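Progress report: two-arm cell, setup and upkeep
Belton project, second period
Prepared for Flanus by Chak-lun Huang
3/1/19

Summary

The cell is running and it is being maintained to a schedule, which was the main promise for this period. I am less comfortable with the claim, made in the original proposal before I took it over, that setup would be finished by now and that upkeep would settle down to a short weekly check. Setup is mostly finished. Upkeep has not settled down. I would ask you to read the hours below with that in mind, and to treat the projections Kitport sent you in the fall as a sales document.

Hours on the machine

Powered time to the end of February stands at 2225 hours for the left arm and 2055 for the right. The difference is the stretch when the right arm was down waiting for a wrist cable. I had been told to expect a cable of this type to outlast the project. It did not, and the replacement is the same part from the same supplier, so I see no reason to expect anything different from it. We have one spare on the shelf and I have asked for a second.

Of the powered hours, 1111 were logged with both arms moving together. That is the number I would use if anyone asks how much two-arm work has been done. Powered hours include a good deal of sitting still while somebody reads a log.

Setup work this period

1. Gripper fit and grip force

The grippers were reset to the Kitport defaults after the software update, without warning, and the defaults are too strong for anything soft. Foam pieces were coming back marked. We went through force and closing distance again for each side, starting low and working up until a part could be held upright without creeping. The foam-covered part is the part we use for this. Its top edge is chipped by now and the wall is a little uneven, and I have decided to keep using it in that state, as new parts flatter the settings. The wrist camera has to show the metal rim inside the foam with the gripper closed at the base. If the rim is hidden, the camera angle is off and the grip test is not counted.

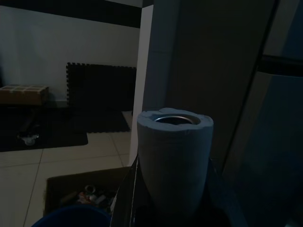 2. Wrist cameras

Both were remounted. The brackets supplied by Mok loosen over a few weeks of use. Their advice was thread lock, which we had already applied. We now check the screws by hand every Monday and write down which ones moved. So far it is always the same two on the left bracket, and a bracket that needs checking every week is not what I would call installed. A drawing for a stiffer one has gone to the shop. I have no delivery date and will not guess at one.

3. Cable routing

Every cable fault this period was near a wrist. The cables are run outside the links with a loop at the top so the gripper can turn. Too short a loop and the connector takes the strain; too long and it catches on the other arm when the two work close in. We settled on a length by trial, with both arms reaching down toward the floor, the worst position we use. I would like to see it hold up through another period before I call it solved. The Kitport manual gives one length for all mounting positions. I do not think anyone tested it in ours.

4. Low reach and long-handled tools

The proposal says the cell "handles ordinary tools without modification." I would cross out that sentence. A long thin handle works like a lever on the gripper, and a small slip at the top is a large swing at the bottom. With the brush-type tools we have had to slow the arm, raise the grip force on that side alone, and re-zero the wrist before each run. The baskets are easier on the hardware, but a thin handle tends to sit at the very edge of the fingers, and the finger pads are wearing unevenly as a result. Pads are cheap. The time to swap and recalibrate them is not in anybody's budget, so I am adding it to mine. 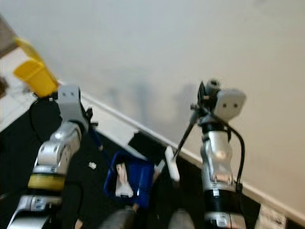

Both arms raised toward the wall, long rod in the right gripper, blue basket on the floor between them.

Routine upkeep

The weekly check covers bracket screws, cable loops, finger pads, joint covers and a wipe-down of the camera lenses. It was planned as a half-hour job. It takes most of a morning when nothing is wrong. I have tried skipping items to see which could be dropped and the only one I would give up is the joint covers, which can go to once a month.

Calibration drifts. Kitport says it should not drift if the base is bolted properly, and the base is bolted properly; I have checked it with their technician on the phone. We recalibrate on a fixed schedule now and no longer argue about the cause.

Spending

Parts came to $400 over the line for this period, nearly all of it the wrist cable and finger pads. I have covered it from the training line, which nobody has used. Labor is on budget only because the bracket work slipped.

Next period

Fit the new bracket if it arrives. Log pad wear by tool, so that we have our own numbers to put against the supplier's. Run the right arm on the new cable without changing anything else about it, and report the hours at failure if it fails. I would advise against adding a second cell at Belton until those results are in, and I would want the upkeep hours in this report used for the estimate if you go ahead anyway.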